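首页 > 工作间 > 小型机械臂 > 夹爪与相机 > 叠衣服之前要试的东西

拿一件带拉链的卫衣去试夹爪:双臂叠衣服的选购和调试笔记

凡是宣传“会叠衣服”的机械臂,演示里叠的多半是T恤或者毛巾。毛巾没有正反,没有袖子,没有帽子,边角也都是直的,抓歪了抖一抖还能接着叠。我不太信这种演示。家里洗衣机一开门,掏出来的是翻了一半的袖子、缩成一团的帽兜、拉链拉到一半的卫衣,这些东西才占衣篓的大头。

所以这一页讲的都是拿衣服试机器的办法:夹爪怎么比,指垫怎么换,相机放哪里,两只手臂怎么分工,控制器哪些参数值得动,哪些说明书上写得热闹却可以先不管。适合已经在工作间里搭了小型双臂、或者正准备掏钱的人。只想把衣服叠好的人可以关掉这一页,去买一块折叠板,便宜,也不用接电。

试过的东西先列在前面,后面就不再解释:

夹爪和手臂,Vomport的套件,另外拿Somboon的指垫换着用。
相机,Meritby的小号腕部相机,外加一台固定在工作区旁的普通相机。
控制器,先用套件自带的,后来换Lastier的,又换回来过一次。

这几家都没有给过我东西,也都没有给过我好脸色。客服的态度不在比较范围里。

先挑衣服,再挑夹爪

很多人的顺序是反的:先看夹爪的夹持力、行程、重复精度,买回来以后再翻衣柜找一件它叠得动的衣服。这样试出来的结果一定漂亮,也一定没有用。

建议从自己家最难叠的那件开始。我选的是一件浅灰色连帽卫衣,开襟,金属拉链,前面有口袋。难处都在一件衣服上:

帽子厚,是双层的,放在哪里哪里就鼓。
拉链那一条比周围硬,夹爪碰到它时受力和夹布完全不一样。
口袋边缘有一道凸起的缝线,相机很容易把它认成衣服的边。
颜色浅而均匀,褶皱的阴影又多,靠颜色分割的程序会把一道深褶当成两片布的交界。

如果夹爪和程序过得了这件衣服,T恤基本不用专门试。反过来不成立。我见过把T恤叠得像商店陈列一样的程序,换成卫衣以后在口袋上反复捏,捏起来、放下、再捏起来,像在给衣服号脉。

衣服要洗过、穿过、再洗过。新衣服带着折痕和浆,布面挺,怎么夹都听话。商家送来做演示的衣服往往就是这一种,看视频的时候留意一下布料垂下来的样子,垂得太直的就别当真。

还有一点常被忽略:同一件衣服要准备不止一种起始状态。平铺的、揉成团的、袖子翻进去的、帽子压在身子底下的,轮流来。只从平铺开始试,测到的是机器人执行固定动作的能力,跟识别和抓取没什么关系。

夹持力不用太看重

参数表最上面一行通常是最大夹持力,数字越大字体越粗。对叠衣服来说,这一行的用处很小。一件卫衣再吸水也没有多重,夹爪夹不住布,原因多半出在别的地方:指尖太厚,插不到布下面去;指面太滑,布一受力就往外溜;两指合拢时不平行,只有根部咬住,尖上还留着缝。

最后一条可以自己查。找一张薄纸,剪成窄条,夹在指尖,轻轻抽。再夹在指根,再抽。两处手感应当差不多。指尖一抽就走、指根纹丝不动的,夹毛巾没有问题,夹卫衣的单层下摆就会掉。Vomport出厂那副手指就有这个毛病,装配时螺丝拧紧的先后顺序会影响它,松开重新拧一遍有改善,但没有完全消失。说明书里对此一个字也没有。

夹持力反倒经常要往下调。力太大时布会被挤出一道硬折,叠完以后衣服上留着两个指印,看着像被人咬过。粗针织的还会勾丝。我的做法是从最小的力开始往上加,加到提起来不滑为止,再多给一点点余量,然后就不碰它了。控制器里如果有“自适应夹持力”这个选项,先关掉。等其他部分都稳定了再打开比较,不然出了问题分不清是谁的错。

拉链旁边怎么下手

带拉链的衣服,夹拉链还是夹布,这件事值得单独试。

直接夹链牙,抓得牢,位置也好认,金属在相机里很显眼。坏处是两根指头夹在硬东西上,软垫磨得快,而且链牙是弯的,一提起来衣服会绕着它拧。夹拉头更不好,拉头会滑,提到半空衣服忽然往下掉一截,控制器以为夹空了,程序就停在那里发呆。

比较稳的办法是避开链牙,从旁边挑起一道布褶来夹,位置选在拉头下面一点。两根手指先张开,贴着布往下压,让布自己拱起来一小道,再合拢。压得太浅,夹到的只有表面的绒;压得太深,指尖顶到桌面,电机电流往上蹿,便宜的驱动板可能直接报过流保护。

拉链要不要先拉上?能拉上当然好叠。可是要让机械臂去拉拉链,那是另一个项目了,工作量不比叠衣服小。我一律不拉,敞着就敞着叠,两片前襟不平整也认了。视频里拉链都拉得整整齐齐的,多半是人拉好再放上去的。

从腕部相机的角度看,夹稳的时候应该是指垫的上缘斜着往中间收,布在缺口里拱成一道,拉头还留在手指外面。如果看见拉头也被吞进去了,松开重来,别指望它后面会自己好。
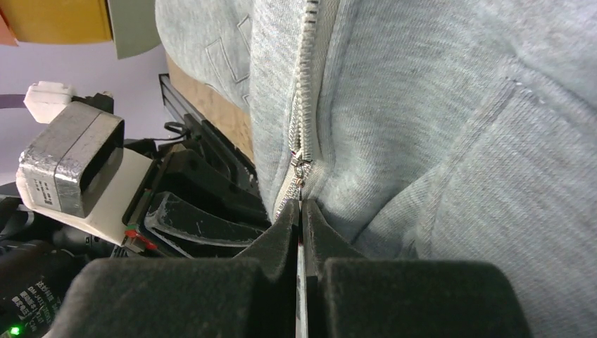
指垫:换之前先擦干净

网上讨论指垫,材料越说越玄。硅胶、聚氨酯、毛毡、仿壁虎脚的微结构,每种都有人说是终极答案。我的看法要扫兴一点:旧垫子擦干净以后的改善,往往比换新材料的改善更大。

衣服掉绒,绒粘在垫子上,表面就成了布蹭布,能不滑吗?软垫尤其容易吃绒。先用粘毛滚筒滚一遍,再用胶带贴着细节处撕两次,装回去测。很多“旧垫不行了”的结论到这一步就不成立了。

擦过还是滑,再考虑换。比较的时候注意这几件事。

只换垫子,别的都不动。夹持力、下压深度、抓取位置、衣服、光线,全部锁死。听起来啰唆,但我自己就犯过:换上Somboon的垫子以后觉得好得不得了,过了两天才发现那次更新把下压深度也改了。把深度改回去,新垫子的优势少了一大半。

两只手都换。只换一边,另一边当对照,想法不错,可是左右手臂干的活本来就不一样,负责提的那只和负责按的那只没有可比性。要对照就整副换下来,改天再整副换回去。

厚度要记下来。垫子每边厚一点,两根手指合拢后的位置就变了,程序里的“闭合”如果是按角度写的,换厚垫以后电机会一直顶着劲,摸上去发烫。Somboon的垫子比原装的每边厚2毫米,包装上没有写,我拿卡尺量的。换完一定要重新标一遍开合零点。

胶要等。背胶贴上去马上就用,边角一拉就翘,翘起来的角又会挂住布,松手时衣服粘在手上甩不掉。贴好压住,放一夜再用。

至于价钱,一整套Somboon指垫连带夹具是759元。对一块软垫来说,我觉得说不过去。同样的钱可以买一大卷工业毛毡加一把好剪刀,剩下的还够吃顿饭。它唯一让我服气的地方是裁得准,左右两片叠在一起看不出差别,自己剪很难剪成这样。手稳的人自己剪,手不稳又不差钱的人买它,别的理由我没有找到。

自己裁垫子的几条小办法

先做纸样,再做毛毡。纸样夹在手指上开合几次,看看会不会蹭到旁边的结构。
指尖那一侧磨薄一点,方便往布下面铲。拿细砂纸慢慢来,别用刀片削,削出来的面一高一低。
内侧不要开槽。很多人喜欢刻防滑纹,对付硬东西有用,对付衣服只会藏绒。
两片的绒向要对着放,顺毛对顺毛会打滑。
黑色的垫子在腕部相机里比较安静,浅色垫子夹浅色衣服,程序容易分不清哪里是手哪里是布。这一条我试的时候没有抱希望,结果差别挺明显,所以写在这里。

腕部相机:近是近,看得见什么

Meritby的腕部相机,广告里说装上以后抓取成功率大幅上升。我对“大幅”两个字过敏,所以单独花了不少时间在这上面。

它的好处很实在:能看到指尖和布的关系。夹住了几层,褶子有没有进到两指之间,拉头有没有被带进去,这些从远处怎么看都看不清。固定相机里手和衣服叠在一起,黑乎乎的一团,只能猜。

坏处也很实在。衣服一提起来,画面里大半都是布,程序不知道自己在衣服的哪个部位。口袋的缝线、下摆的缝线、袖口的缝线,凑近了看都是一道凸起来的边。我让程序只靠腕部相机找下摆,它十次里有好多次停在口袋上,还一副很有把握的样子。置信度给得高不说明它看对了,这个数字我后来干脆不显示了,看着来气。

另外有几件安装上的事:

对焦距离要在买之前问清楚。有些小相机的最近对焦距离比指尖还远,夹到东西的那一刻正好糊掉。
相机别贴着手指装得太正。稍微偏一点,能从侧面看到褶子的高度。
排线留余量,又不能留太多。手腕转到头的时候线应该还松着,转回来又不能兜到衣服上去。
另一只手臂的金属零件会反光。两只手靠近时,画面边上忽然亮一块,自动曝光跟着一跳,布就变暗了。把曝光锁死,问题就没有了。
先看原始画面再看程序处理过的画面。很多所谓的识别错误,在原始画面里连人都认不出来,怪不到程序头上。

如果预算只够买一台相机,我会先买固定的。这个意见和Meritby的说法正好相反,他们卖什么,大家心里有数。

固定相机:位置比分辨率要紧

固定相机要看到整个台面,还要看到两只手臂举起来以后的样子。多数人按台面的大小来算视野,装好以后才发现,手臂一抬,衣服就升到画面外面去了。卫衣提起来很长,算视野的时候要按提起来的高度算。

正上方俯拍看平铺最清楚,适合叠最后几步。可是衣服被提着的时候,从上面看只剩一个尖,下面垂成什么样全都挡住了。稍微斜一点,从前方往下看,垂下来的褶子和拖在台面上的袖子都能看见,代价是远处的边会变形,需要标定。我用斜的。标定麻烦一次,看不见要麻烦每一次。

墙的颜色别太花。四面围起来的工作区,墙面用浅色哑光的就很好,衣服的轮廓好找,灯光也均匀。台面则是另一回事,带斑纹的台面看着耐脏,分割程序会把深色斑块当成衣服的阴影。我试过铺一块纯色垫布,识别是好了,可是夹爪下压的时候连垫布一起夹起来了。后来就撤了,宁可在程序里多花点力气。要铺的话铺硬的,四边固定死。

灯光要散。单独一盏台灯从旁边打过来,每道褶都拖着一条影子,程序眼里就有两倍的褶。拿一张描图纸挡在灯前,比换一台更贵的相机管用。早上六点和下午两点的自然光差得远,有窗的房间要么拉上窗帘,要么每个时段都试。只在晚上调好的程序,白天多半会给你脸色看。

台面上别的东西尽量收走。做比较的时候尤其如此,旁边躺着一个圆筒或者一小块什么东西,袖子甩过去一搭,这次测试就作废了。我自己也经常懒得收,所以说这话没什么底气。

两只手怎么分工

双臂的卖点是“像人一样双手协作”。仔细看人叠衣服,两只手多数时间也并没有在做同样的事:一只提着,一只捋着,或者一只压住,另一只翻过来。机械臂照着这个思路来,比两只手同时夹、同时提要可靠。

我比较过这样几种办法。

同时抓两肩往上提。视频里最常见,也最好看。前提是两个肩都找对了,只要有一边抓到帽子根部,提起来就是歪的,后面全歪。对揉成一团的卫衣来说,同时找对两个肩的机会很小。

一只手先提一角,另一只手等着。随便抓哪一角都行,提高,让衣服自己垂下来,很多缠在一起的地方会自己散开。等的那只手放低,别挡相机。然后再去找垂下来的最低点,那里往往是袖口或者下摆。这是老办法了,一点也不新鲜,却是我试下来最省心的。
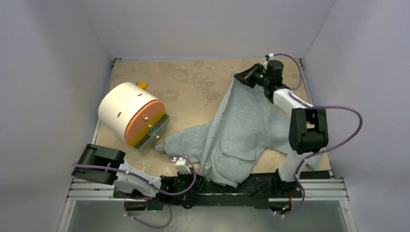 要注意的是提多高。提得不够,衣服的大半截还堆在台面上,下面那团不会散。提得太高,手臂伸直了,关节接近极限,下一步想往旁边带都带不动。可以先空手走一遍,把手臂能舒服到达的最高位置记下来,再减去一点,作为上限写死。别让程序自己去算,它算出来的解常常是把肘拐到墙那边去。

提着的时候停一下,让布静下来再拍照。卫衣有分量,晃得久,刚停住就拍,图上的轮廓和两秒以后的轮廓不是一回事。很多程序为了演示好看把这个停顿去掉了,结果第二只手总是抓在布刚才的位置上。我停4秒。慢是慢,叠衣服又没有人催。

下摆垂到台面前沿外面去,是另一个常见的麻烦。一旦搭到导轨和支架上,往回拖的时候会挂住螺栓头。办法有两个:抓起来以后先往里带,再往上提;或者干脆在前沿加一道光滑的挡边。我更推荐前一个,不用买东西。

至于一只手按住、另一只手翻折,要看按住的那只手是什么指头。带软垫的宽手指按得稳,细的硬指尖按下去只有一个点,衣服会绕着那个点转。只有细手指可用的话,改成夹住边缘往台面上压,效果好一些。

有一点我至今不信:据说双臂比单臂快。单臂提起来、放下、换个位置再提,慢归慢,可是它不用避让另一只手。双臂里有相当一部分时间,是一只停着等另一只让路。比较两套系统的时候请拿着表掐整件衣服的时间,从放上台面到叠好,中间人工扶正的时间也算进去。把扶正的时间刨掉,人人都是冠军。

控制器:换之前先写清楚为什么换

自带的控制器用着卡,论坛上的第一反应总是换。换完以后也确实常常感觉好些,我怀疑其中有一部分功劳是顺手重新插了一遍线。

Lastier的控制器有几样东西是真好:急停反应干脆;每个关节的电流能实时画出来;两只手臂用同一个时钟,录下来的数据能对得上。最后一条尤其要紧,做比较的时候如果左右手的时间对不齐,谁先夹、谁先松都说不清,日志就白记了。

不好的地方,一是菜单太深,改一个夹爪的力要点进去好几层,改完还要回到最外面保存,忘了保存它也不提醒。二是默认的加减速太猛,手臂自己没事,手里的衣服像鞭子一样甩起来。买回来第一件事就是把加速度砍下去。三是所谓的“布料模式”,打开以后动作变慢,别的我没看出来变化。问客服,客服说内部有优化。内部的事情我没法评论,我只能评论衣服,衣服叠得和以前一样。

换控制器之前,建议先做这几件事:

把现有的毛病写成句子。“感觉卡”不算,“右手从提起到平移之间停顿,时长不固定”才算。
确认毛病不是相机造成的。断开相机,让手臂走固定轨迹,还卡再怪控制器。
把所有接头拔下来重新插一遍,再跑一轮。
备份原来的参数,抄在纸上也行。我有一次换回原装控制器,零点全丢了,一个下午就花在标定上。
看看通信线是不是和电源线捆在一起走了很长一段。

最后一条顺便说说走线。沿着手臂走的线要分段固定,肘部和腕部留出弯,扣子扣在连杆上,别扣在会转的地方。线弯成一个大圈会碰墙,弯得太小又会疲劳。没有标准答案,把每个关节转到两头,眼睛跟着线看一遍就知道了。垂到台面前面的那截尤其要收好,人走过去袖子一挂,整只手臂跟着动。我的那根收得也不怎么样。

怎么做一轮像样的比较

不少评测是这样写的:换了夹爪,试了几次,感觉明显提升。几次是几次?衣服怎么放的?失败的算不算?都不写。

我定的规矩不复杂,家里也做得到。

每种配置抓300次,只看“提起来并保持住”这一步,不看后面叠得好不好。叠得好不好受的影响太多,混在一起什么也比不出来。抓满要花不少时间,可以分几个晚上做,但不同配置要穿插着来,别今天全测甲,明天全测乙。天气潮的时候布的手感都不一样,八月里我测过一轮,后来整轮作废了。

失败要分类。至少分成:没夹到;夹到了但滑脱;夹到了不该夹的地方;夹起来了但带上了别的层;程序自己停住。总的成功率一样的两副夹爪,失败的种类可能完全不同,对应的办法也不同。没夹到是相机或者深度的事,滑脱才是垫子的事。

人工干预一律算失败。伸手扶一下也算,拍一下桌子也算。

放衣服的人不要看屏幕。看着屏幕放,手会不自觉地把衣服摆成机器喜欢的样子,我试过蒙着自己不去看,成绩马上就下来了。

衣服隔一阵换一件,或者洗一次。同一件衣服反复被夹,夹过的地方会起硬折,后面越夹越容易,曲线好看得很,全是假的。

录像要留完整的。剪辑过的录像只能给别人看,不能给自己看。

按这套规矩做下来,我手上的结果很不刺激:原装手指把螺丝重新拧过、垫子擦干净,和Somboon的垫子相比,在卫衣上差距不大,滑脱少一些,带上别的层反倒多一些。软垫厚,铲下去的时候容易多带一层。腕部相机单用没有明显帮助,和固定相机合用,夹错地方的情况少了。Lastier的控制器对抓取这一步基本没有影响,对我查问题的速度影响很大。换言之,它让我更快地知道自己为什么失败。这算不算值那个价钱,各人自己掂量。

我没有把各项百分比贴出来,换一件衣服、换一张台面数字就变,贴出来只会被人拿去吵架。

几种常见的失败和可以先试的办法

夹了个空,手指碰到布却什么也没带起来。先查下压深度,再查指尖是不是太厚。台面有弹性的话深度会不准,把台面垫实。

夹住了绒,提到一半掉。卫衣里外都可能有绒,抓绒面那一侧时要多压一点,让布基进到两指之间。

一次夹起前后两层。开襟的衣服敞着放时,前片底下就是后片。从侧边斜着进去,别从正上方。提起来以后看腕部画面里褶子的厚度,厚得不对就轻轻抖一下。抖的幅度要小,拉链甩起来会打到相机。我换过一次镜头保护片,就是这么来的。

帽子压在身子底下,怎么叠都鼓。先不急着叠,找到帽子拉出来再说。程序找不到帽子的话,从领口附近往外拖,多半能带出来。还是不行就放弃这一件,让人来。能识别出“这件我不行”并且停下来,比硬叠成一个球要好,可惜没有哪一家拿这个做卖点。

口袋被当成下摆。把抓取候选点限制在轮廓附近,轮廓里面的边一律不考虑。办法很土,效果不错。

松手以后布还粘在手上。垫子翘边、静电、或者绒太多,按这个顺序查。张开以后往后退,别往上抬,往上抬会把刚放平的地方又带起来。

手指闭合后电机持续发热。零点没有标好,或者换了厚垫以后没有改闭合位置。先停机,别想着跑完这一轮再说。

两只手撞在一起。给每只手划一个活动范围,中间重叠的那一块同一时间只许一只进去。损失一点速度,省下一对手指。

指示灯正常亮着,手臂没有反应。灯亮只说明有电,别的什么也不保证。查急停,查通信线,查程序是不是还在等相机。

日常维护,照着做就行

每次用完粘一遍指垫上的绒。
每周把手指上的螺丝摸一遍,松的拧紧,拧完用纸条再查一次平行。
镜头用气吹,别用衣角擦。台面上正好摊着一件卫衣的时候特别容易顺手,绒会粘得到处都是。
导轨前沿和槽里会积绒,用旧牙刷扫出来。
关节外壳上的划痕不用管,腕部那一圈的螺丝要管。
断电以前让两只手臂回到低位,不然一断电就垂下来,砸在什么上面看运气。
参数改一次记一次,日期、改了什么、为什么改。只写“优化”两个字的,过两周自己也看不懂。

要不要买,我的意见

Vomport的套件,如果能接受自己重新装一遍手指,可以买。它的结构不复杂,坏了看得懂。指望开箱就能叠衣服的不要买,包装盒上那张叠得方方正正的图也不要信。

Somboon的指垫,前面说过了,裁得准,太贵。

Meritby的腕部相机,已经有固定相机的可以加,没有的先别急。买之前把最近对焦距离问出来,写在聊天记录里留着。

Lastier的控制器,喜欢查问题的人会喜欢,只想让它动起来的人用自带的就够。布料模式不用为它多付钱。

二手的也可以考虑,不过要当场看两件事:手指平行不平行,各个关节转到两头有没有异响。带一条纸、带一件自己的旧卫衣去,当面夹给你看。对方如果说今天只准备了毛巾,那就再谈谈价。

指垫的纸样我还在改,指尖那一侧的弧度一直不满意,磨薄以后铲得进去,可是夹帽檐那道双层缝的时候又会打滑。下一版打算只磨一根手指,另一根保持原样,先用纸做一副试试。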